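3.2 Keeping a small desk in order

Of the desk jobs we looked at, putting supplies back where they belong was the one we enjoyed most. It sounds dull, and it is full of choices! A tray invites sorting; a cup invites gathering.
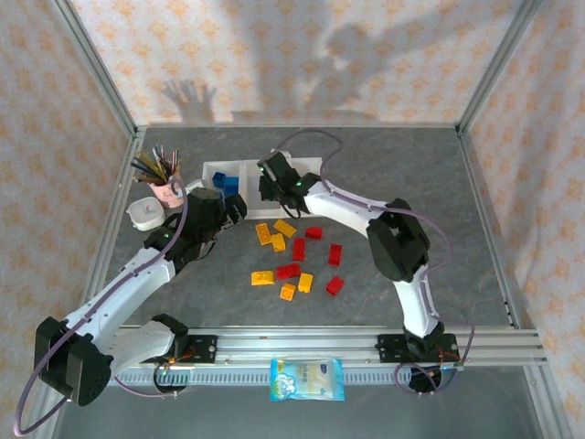 Akgül's notes from the Fullville desks make the same point: people settle on a home for their pencils early and defend it for years. We kept the surroundings plain, with a gray marbled surface and small-patterned walls (Figure 2), so the supplies stood out.

Figure 2. Desk surface with colored pencils in a pink cup and a small white cup nearby.
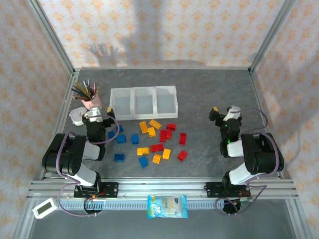
Does a full cup count as tidy?
We count it as tidy when the pencils stand in it together, even if they fan out at the top.

Related items
Furtado: Drawers and What Ends Up in Them
Wastska Desk Notes, May
Cirkico Storage Survey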